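Spend an afternoon at an open day before you make up your mind about robots

Jul 20, 2019

I went to the Urniler open day expecting to be shown something finished. I had pictured a polished machine on a plinth, a young man with a headset, and a film with swelling music. There was a film, as it happens, but the sound had gone and they turned it off after a minute, and I have seldom been so pleased by a faulty cable.

What we got was two rooms of people at their desks, plus a tea urn. You could walk up to anyone and ask what they were doing. Most of them were teaching robots to do kitchen jobs, and most of that teaching was being done in simulation, on ordinary computers, long before any metal was asked to move. I had read about this sort of thing and nodded along. Standing behind somebody's chair while it goes on is another matter, and I came home so full of it that my sister asked me to stop talking and eat.

My argument is a simple one. Places that build these machines should let us in much more often, and they should let us in on the dull days. I think we'd be less frightened and harder to fool, and I think the engineers would gain by it too.

The slow part is the good part

Danuta Czarnecka had the desk nearest the door, so she got the worst of the crowd. She works on what she called "reaching and not bumping", and she let a dozen of us crowd in behind her while she ran the same short exercise over and over. A gripper comes up to a fitting set into a worktop. It has to get its two fingers to the right place without clouting the edge. To a person this is nothing at all. You do it with a spoon in your mouth while shouting up the stairs.

I loved how plain it was. Each time she ran it she changed one small thing, the starting point or the angle of the wrist, and then sat back with her arms folded. A boy of nine or ten asked why she didn't just tell it where the fitting was. She said she could, and then it would work in one kitchen for ever and be useless in his. He thought about that for quite a while. So did I.

She also said that she watches the viewpoint behind the gripper more than any other, on the grounds that it's the nearest thing to having your own hand in there. Once she'd said it I couldn't look at anything else on her desk. You find yourself leaning. The woman beside me had her own fingers spread out in front of her without knowing it.
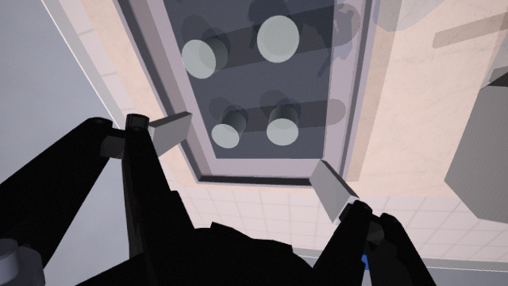

What you learn by leaning in

I asked Danuta about the shadows, as they seemed to me rather heavy for a kitchen. She was delighted. Light is a whole subject in itself, she told me, and she'd happily have kept us there until supper. A dark shape lying across a surface is obvious to you and me as a shadow, because we've had a lifetime of them. A machine working from pictures has to come by that knowledge some other way, and one way is to give it plenty of shadows in plenty of odd places and see how it gets on. Her colleague Man-lok Su, who was supposed to be on his break, came over to disagree with part of this. They had a proper little argument, with hands, about how much the look of a simulated kitchen matters next to the weight and feel of things in it. I couldn't tell you who won. I could tell you that I have never heard two people argue in front of the public in a glossy promotional film.

That is really my point. An advert shows you a machine that has already succeeded. It leaves you with two choices, to be dazzled or to be alarmed, and I've been both in my time. An open day like this one shows you the size of the job. It's large! A kitchen worktop, a fitting sunk into it, a pair of fingers, and clever people who have given their working weeks to it and are still finding it interesting. I went in vaguely worried that my job would be gone by August. I came out with a far better idea of which bits of it might change one day, and a lot of respect for the human wrist.

The case against

I know what can be said on the other side, as Iolo Kemeys said most of it to me in the car park. Iolo ran a catering kitchen for years, and he thinks open days are a softer sort of advert. They choose the day, he said, and they choose the desk you stand at. You're shown the friendly one. He would like to know who is buying all this and what they mean to do with the staff, and he noticed, quite rightly, that no desk had a sign on it saying "wages".

He's right to ask. I put the question to Borghild Fjeld, who was hosting, and she gave me an answer I'd call fair but short: they build the thing, and the customers decide where it goes. I don't think that's enough, and I told her so. But I only had the chance to tell her so because the door was open and she was standing next to the urn. I can't see how Iolo's questions get better answers with the door shut. If anything I'd like him invited to every one of these, with a chair kept for him at the front.

There's a fair point about cost as well. Two rooms of people stopped their proper work for an afternoon to explain themselves to people like me. A small outfit may feel that badly. Jotlow, across the road, hasn't held an open day at all and gives this as the reason. I have some sympathy. Still, 38 of us turned up to Urniler on a warm afternoon, with no prize draw and a plate of biscuits that gave out early, and when I left there was still a queue behind Danuta's chair. Several of the staff were plainly enjoying themselves. Man-lok never did get his break.

What I'd ask for

More afternoons like it, in ordinary working hours and with ordinary unfinished work on the screens. Let the schools come, and let people come who cook and clean for a living, early on, while their opinions can still make a difference to what gets built. Keep the headset and the plinth for the trade fairs. And please let visitors stay at one desk as long as they like, as we were allowed to, instead of being walked round in a line. I gave up the whole second room for the sake of that fitting and I don't regret it, though I'm told there was a very good talk on wheels.

Borghild says they hope to run another before the year is out. I've put my name down, and I've put Iolo's down too. He doesn't know yet.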